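News > Skekdale and district > Housing and lets

Holiday lets told to own up about their kitchens

Last updated: August, 4.40 pm
Reading time: 5 minutes

Skekdale's holiday cottages may no longer call a kitchen "fully equipped" without saying what is in it, under a rule passed by the district council after an evening meeting that ran long enough for two members to miss their supper.

From next season every owner will have to publish a kitchen list alongside the price, the postcode and the usual photograph of a jug of flowers. The list must name the pans, the plates and anything meant for draining. Toys do not count, even if they look like food.

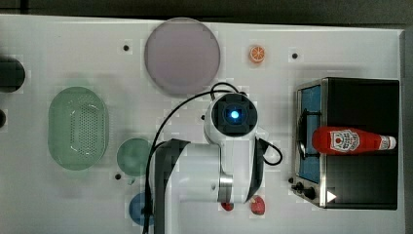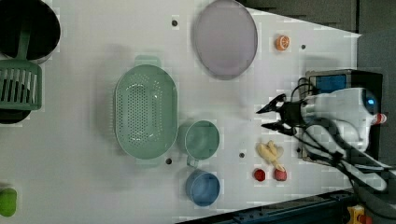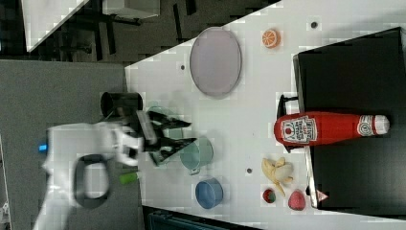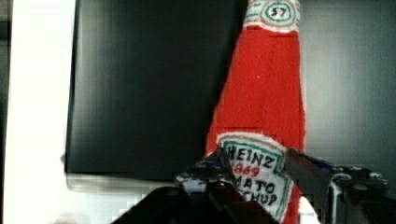 According to Volker Pfeiffer, the council has picked a fight with the wrong phrase. He told the meeting that "fully equipped" had never fooled him, as he had stopped believing it years ago and now travelled with his own tin opener, but that "sleeps six" had cost him a week's rest in a cottage above Rernier and a good deal of feeling in one shoulder. If members wanted to be useful, he said, they might start with the sofa beds.

The chair thanked him and said sofa beds were being looked at separately. There was some laughter at this from the public seats, where it is remembered that sofa beds were being looked at separately three summers ago.

The new rule follows a survey of 182 lets in the district, carried out by the council's tourism office over the winter. Owners who advertised a fully equipped kitchen were asked what they meant by it. Answers ranged from a four-page list with the makers' names to the single word "yes". One owner wrote that guests were on holiday and ought to be eating out, and another that there had been a potato peeler but it had gone to Leicester.

Visitors, for their part, sent in more than 200 complaints in the same period. Blunt knives led by a comfortable distance. Behind them came missing saucepan lids, then the lack of anything to drain pasta in, a grievance on which people wrote at surprising length. A family staying near the old creamery described using a tennis racket. The tourism office's report notes that the racket was not on the inventory either.

Owners have taken the news with mixed feelings. Netside, the booking site that handles most of the lets in the valley, told the council it already offers a box for kitchen details and that most of its advertisers leave it empty. It has agreed to make the box compulsory. It has not agreed to check what is typed there, and said in a letter that it could not be expected to visit the district with a torch and look in cupboards.

That job falls to the council, which does have a torch. A first inspection will be free. A second, for those whose list and whose drawers have drifted apart, will cost the owner £64, payable in advance. Members spent some time on whether this was too much or too little. It was pointed out that the sum would buy a perfectly good set of saucepans, and that an owner might prefer to spend it that way round.

There was a longer argument about what belongs on the shortest permitted list. The draft asked for one large pan, one small pan, a frying pan, a chopping board, two sharp knives, a tin opener, a corkscrew, a colander and enough plates for everyone the place claims to sleep. A motion to strike out the corkscrew, on the grounds that most bottles now have screw tops, was lost heavily. A motion to add a garlic press was lost more heavily still. The member who put it forward asked for her disappointment to be recorded, and it was.

The word "sharp" caused trouble too. The council's solicitor warned that it would have to be defined, and offered a test involving a tomato. Members liked the tomato and asked whether it had to be ripe. The solicitor said she would write to them.

Plates were easier. Everyone agreed that a cottage for six should have six of them, although several owners in the public seats could be seen doing sums. Mugs were left out altogether. A note in the report says that no let in the district was found to be short of mugs, and that some were thought to have too many, chiefly with the names of other seaside towns on them.

Cabrera, a letting agency with an office on the market square, has been quick to see the bright side. It is offering its owners a "starter crate" delivered to the door, with everything on the council's list and a printed card to hang by the cooker. The agency said orders had been steady. It would not say what the crate costs, except that the price compared well with a bad review.

Smaller owners are less cheerful. Several said that things walk. A cottage can begin the season with a full drawer and end it with three forks and somebody else's fish slice, and they asked whether they would be blamed for what guests take home by mistake. The council's answer was that lists should be checked between bookings. This drew a silence from those who clean between bookings, and who have from ten in the morning until three in the afternoon to do it, beds included.

There is also the question of what happens to the photographs. The survey found that a good many listings show a kitchen as it stood under some earlier owner, with a stove that has since been sold and, in one listing, a wall that has since been moved. New pictures will be asked for but not insisted on. Members felt they had insisted on enough for one evening.

The rule covers cottages, flats and the converted chapel, but leaves out tents, boats and the shepherd's hut at the top of the Rernier road, which has a kettle and has never claimed anything more. Its listing was read aloud at the meeting and was generally admired.

Owners will get a form through the post before the clocks go back. It runs to two sides, with a space at the end for "other items", and the council asks that this be kept to things a person might cook with. Comments on the sofa beds may be sent to the same address, where they will be looked at separately.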